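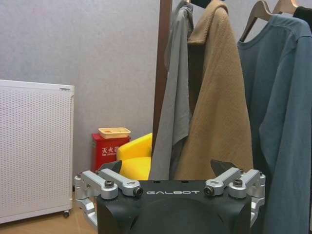

Figure 9. Housing and fingertips, GALBOT lettering in white.

Section 4. Placing and loading the Wenarano clothes rack

Read this section once the two posts, the top rail and the lower shelf have been joined as shown in Section 3. If any part is missing, quote part list 2,755 when you get in touch with Braltum.

4.1 Choosing a place

1. Pick a dry spot on a hard, level floor. On thick carpet the casters sink and the rack may lean.

2. Leave 248 mm between the rail and the wall behind it, so that wide coat hangers can turn freely.

3. Keep the rack away from radiators and out of strong sun. The stain will fade in patches if one side gets more light than the other.

Note: In a room with a shower fitting, check that spray and steam cannot reach the wood. Wipe off any splashes with a dry cloth.

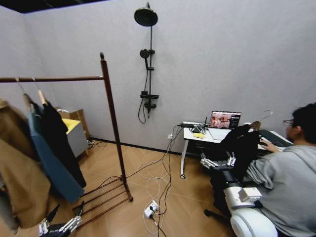 4.2 Hanging clothes

4. Start with the heaviest items and hang them near the posts. Fill the middle of the rail last.

5. Do up the top button of coats and jackets. Slide the hanger into a T-shirt from the hem upwards, so the neck does not stretch. 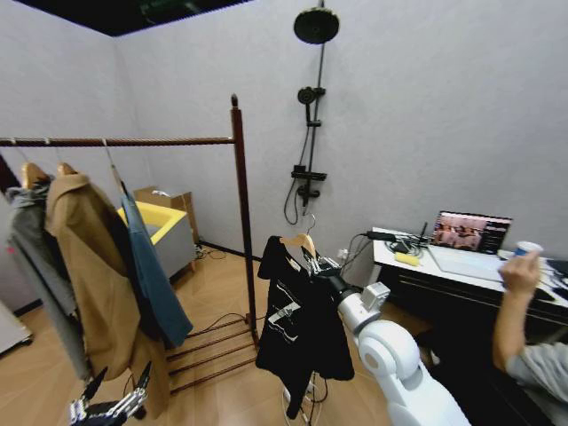

6. Lift each hanger clear of the rail before moving it along. Dragging the hook wears the finish, and on a textured rail it will also catch.

7. Space long garments so that their hems hang straight. If a coat rests on the shelf, turn it slightly outwards or use a shorter hanger.

CAUTION: Do not hang bags or wet towels from the ends of the rail. Children must not climb on the shelf or pull on the posts.

4.3 Shoes and the lower shelf

8. Let shoes dry before putting them on the slats. Place boots at the back and flat shoes in front.

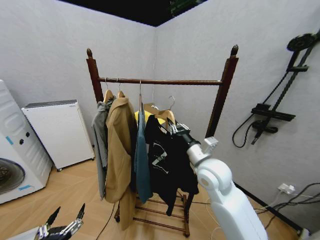 9. Check the shelf screws after the first week of use and tighten them by hand with the key supplied. Do not use a power driver, as the slats can split.

10. To move the rack, take off all clothes and shoes first. With one person at each post, lift it over door sills and rugs.

4.4 Cleaning

Dust with a soft cloth. Stubborn marks can be removed with a little Rulow wood soap in lukewarm water. Dry the wood straight away and leave the rack empty for an hour.

Section last revised: April 27, 2026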